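# Acoustique des petites salles : entretien avec Ayten Ertürk

*23/07/2018*

Ayten Ertürk dirige le service de mesure du bureau d'études Cosex, à Lorport. Elle traite surtout des locaux de moins de 200 mètres cubes : studios de répétition, cabines de doublage, salles de cours. L'entretien porte sur les basses fréquences, point sur lequel les cahiers des charges restent selon elle « très en retard ».

La première difficulté tient aux modes propres. Dans un volume réduit, les résonances sont peu nombreuses et espacées sous 200 Hz. « Le temps de réverbération n'a plus grand sens dans cette zone, explique-t-elle. La formule de Sabine suppose un champ diffus. À 50 Hz, dans une pièce de quatre mètres, il n'existe pas. » Elle demande donc des relevés de décroissance modale, fréquence par fréquence, avec six positions de microphone par local.

Le chantier Chaimongkol, livré en décembre, a servi de cas d'étude. Le client signalait une note tenue dans le grave, audible seulement au fond de la salle. Cosex a enregistré 866 réponses impulsionnelles sur une grille fixe, à deux hauteurs. « Le premier mode axial longitudinal dominait tout le reste. La mousse déjà posée n'y changeait rien : cinq centimètres d'épaisseur n'absorbent presque pas à ces longueurs d'onde. » 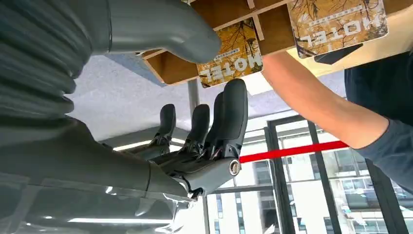

La correction retenue associe des résonateurs à membrane dans les angles et un déplacement des enceintes. Les membranes ont été accordées sur place, par ajout de masse. « Un calcul donne la fréquence à 10 % près – le montage fait le reste. Une fuite d'air au joint et l'accord part. »

Interrogée sur l'égalisation électronique, elle reste réservée. Un filtre peut réduire un pic de pression à une position donnée, mais un creux dû à une annulation ne se compense guère : l'énergie ajoutée subit la même interférence. Elle l'emploie en dernier, avec deux filtres étroits au plus.

Son équipe reprend actuellement les relevés de Busum, une ancienne salle de cours aux cloisons légères. Le plâtre sur ossature y absorbe une part du grave et le transmet aussi au local voisin. « Il faudra choisir entre l'isolement et l'absorption, ou doubler la cloison. Le maître d'ouvrage a demandé les deux chiffrages. »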